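4.2 Marks and glare on shared tables

The diaries from Pesstead gave us far more than we had hoped for. We had asked people to note where they chose to sit and why, and expected a line or two per visit. What came back was a wonderfully detailed record of light, wood and habit, 3144 entries in all, many of them written on the spot in the reading room.

Glare was the most common complaint. Readers moved their chairs, turned their books sideways or waited for a cloud, and several learned which seats were best after four in the afternoon. Overhead lamps caused as much trouble as the windows did (Figure 3a).

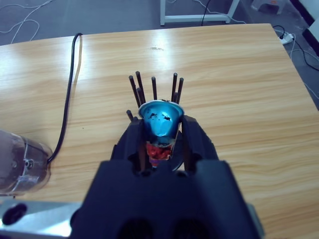
Figure 3a. Glare from overhead lighting on a light-coloured wooden tabletop, with a small dark mark near the centre.

Marks on the wood were another matter, and to us the more exciting one. We had coded them as damage, following Hegyi and Radebe, but the diarists often wrote about them with real fondness. One regular at Skornden always looked for "the seat with the inky thumbprint" and felt put out on a Sunday when somebody else had it. Roughly 66 entries used a mark or a knot to say where the writer had been sitting – a kind of private map that no floor plan of ours had caught.

Grain came up less often, but in a similar spirit. People followed it with a finger while thinking, or lined up their papers with it. Oak tones were described as "calm" and "warm", even by readers who disliked the chairs.

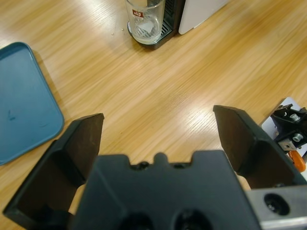
Figure 3b. Light oak wood-grain tabletop.

The Prundach diaries differ in two ways. Entries there are shorter, and they mention other people much more than furniture. Balogh suggests that the long benches make neighbours harder to ignore, and we return to this in Section 5.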